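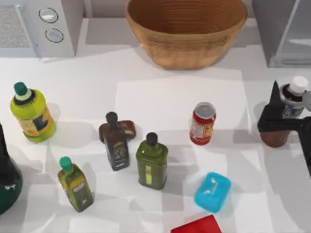

A wicker basket on a white kitchen countertop.

How to Prepare Your Household for a Severe Storm
Kukero County Office of Emergency Services
Last reviewed 2026-07-07

This page explains how residents of Kukero County should prepare for a severe storm, what to do while a warning is in effect, and how to report damage afterward. It applies to houses, apartments and mobile homes. Residents of the Plellov shoreline should also read the separate page on coastal flooding.

Before you begin

Find out which warning zone you live in. The county is divided into 8 zones, and the zone number is printed on the back of your property tax statement. Renters may ask their landlord or call the county information line. Write the number down and keep it near the telephone. Warnings are issued by zone, and a warning for Getora does not necessarily extend to Tamura, even though the two towns share a boundary.

Step 1. Sign up for alerts

Register at least one telephone number for each adult in the household. Registration is free and may be completed online, by mail or at any branch library. You will be asked for a street address, a zone number and a preferred language. A test message is sent after registration. If it does not arrive within 48 hours, contact the information line and ask that your entry be checked.

Households without cell service may request calls to a landline. Cordless telephones need household current to operate, so a corded telephone should be kept where one is available.

Step 2. Gather supplies

Shop before a storm is forecast. Stores in the county often sell out of batteries and bottled water within hours of the first warning, and deliveries may be delayed for several days after the roads reopen.

Set aside the following for each household:

Drinking water, one gallon per person per day, for at least three days
Food that does not need cooking or refrigeration
A manual can opener
Flashlights and spare batteries
A battery-operated or hand-crank radio
Prescription medicines for one week
A first aid kit
Infant formula, diapers and pet food, if needed
Cash in small bills
Copies of insurance policies and identification in a waterproof bag

Keep these items together in one place that every member of the household can reach. Review the supplies each July and replace anything that has passed its date.

Step 3. Prepare the building

Clear gutters and downspouts. Trim branches that hang over the roof, but do not attempt to trim anything near a power line. Report such branches to the electric utility.

Bring in lawn chairs, trash cans, grills and toys. Propane cylinders must remain outdoors, upright and secured. Close and latch all windows and storm shutters. Tape on window glass gives no protection and should not be used.

Learn where the main water valve, gas valve and electrical panel are located. Label each one. If you turn off the gas, do not turn it back on yourself; the gas company must restore service.

Step 4. Decide where you will go

Most households will be able to remain at home. You must leave if an evacuation order is issued for your zone. Mobile home residents should leave when a high wind warning is issued and should not wait for an order.

County shelters can hold 1,711 people in total. The largest is the Tamura Recreation Center. Bring bedding, medicines and a change of clothing for each person. Pets are accepted at Tamura only and must be in a carrier or on a leash. Residents who need help with transportation should request it as soon as a storm watch is announced.

Step 5. During the storm

Stay indoors and away from windows. If the power fails, turn off stoves, heaters and air conditioners at the switch. Leave one lamp on so that you will know when service returns.

Keep refrigerator and freezer doors closed. Never run a generator, charcoal grill or camp stove inside a home, garage or enclosed porch. Do not drive through standing water.

Step 6. After the storm

Wait for the all-clear message before going outside. Treat every fallen wire as live and report it immediately. Photograph any damage before making repairs, and keep receipts for materials and temporary lodging.

Damage reports may be filed online or in person at the county office in Getora. In the most recent storm season the office received some 119 reports that could not be processed for lack of a street address. Please check that your report includes one, along with your zone number and a telephone number where you can be reached.

Storm debris is collected separately from household trash. Place branches at the curb in lengths of four feet or less, clear of hydrants, mailboxes and storm drains. Collection dates for each zone are posted after the roads have been inspected.

Related pages
Coastal flooding in Plellov
Winter road closures
Assistance for residents with medical equipment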